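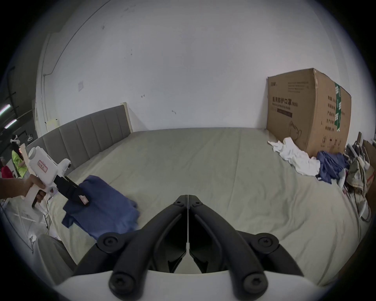
*Gripper on the blue cloth, Friday open day at Zovomine.*

Went to the Zovomine open day on Friday. Two hours on the bus, bad coffee, a badge with my name spelled wrong. I went to see robots and mostly I watched people make beds messy and tidy again. Still thinking about it, so writing this fast before work.

First thing. The hall talk. Slides, a lot of them, a man with a clicker telling us the Kelline home program needs 2000 clean runs of laundry handling before anybody trains anything. Clean meaning a person holds the grippers and does the job by hand, start to finish, no fumbling. Fine. Then they let us walk the floor and I stopped at the bed and didn't really leave.

A bed! Gray headboard, fitted sheet, a heap of stuff along one edge. Looks like my spare room. Everything else at these events is steel tables and colored blocks, and I've been to 5 of them now and came home every time knowing nothing about whether any of it would survive a Tuesday in my house. Cloth on a soft bed is a real problem. Cloth doesn't stay put. It has no right side up till you find it.

## What I think they got right

Using people's hands. There was grumbling near me, a couple of visitors who felt cheated - they wanted a machine working by itself, they'd paid for parking. I get it. But I'd rather see where the skill comes from. You hold a white thing with a pistol handle, black jaws on the front, and suddenly you're as clumsy as the machine will be. Two fingers per hand. Try folding a shirt like that. I did, at home, with kitchen tongs, and it took me forever and I said some words.

And nobody hid the labor. That's my main point really. Inance ran a demo last May, all curtains and music, and you'd never have guessed a person was invovled anywhere. At Zovomine the person is right there with a hand on the grip. I trust that a lot more. 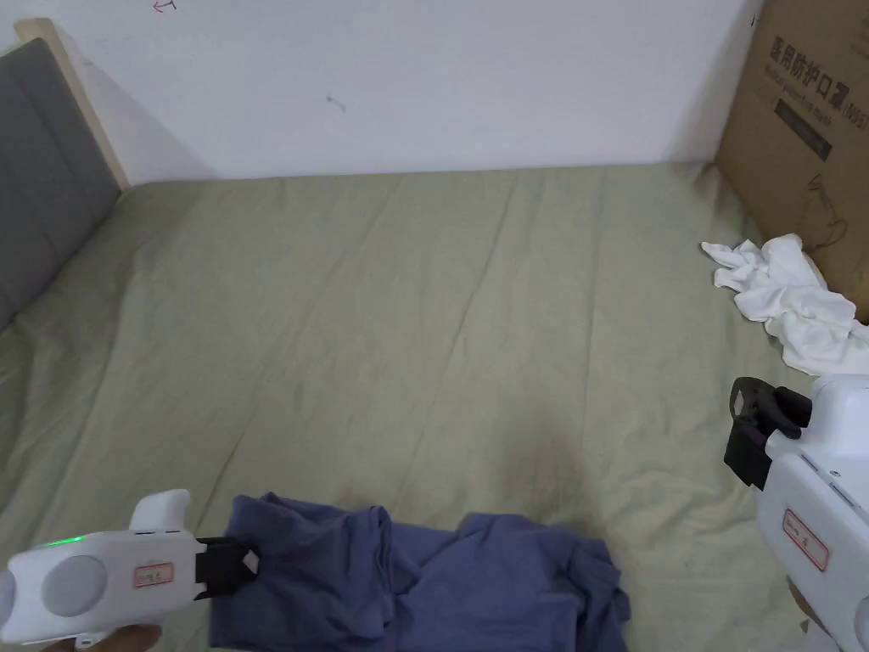 ## What bugs me

The pay. I asked, got a shrug and a leaflet. The leaflet says 36 stations when the whole thing is running. So that's a lot of folks holding grippers for a shift, teaching a product called Mathew (yes, the robot is Mathew, one T, no idea) to do a chore that was never paid properly in the first place. Somebody should put the hourly rate on a slide. They had 47 slides, there was room.

Also the tidiness of it. One shirt at a time? My laundry comes as a mountain. Socks inside pant legs, a towel still damp, something of the dog's. I want to see the ugly version. To be fair the bed wasn't spotless, there was a white cloth crumpled up by a cardboard box and a mark on the sheet, and I liked it better for that. More of that please.

And who asked for this chore? My mother would say yes tomorrow, her hands are bad, buttons are hard enough. For her I'd put up with a slow one. For me - I don't know. I kind of like folding. Radio on, ten minutes where no one needs anything.

## Would I go again

Yeah. Would tell them to cut the talk in half and give visitors a turn with the grippers, that would do more then any clicker. Skip the hall, go straight to the bed, stand there a while. And ask about the money, every one of you, till somebody has to print it on the leaflet.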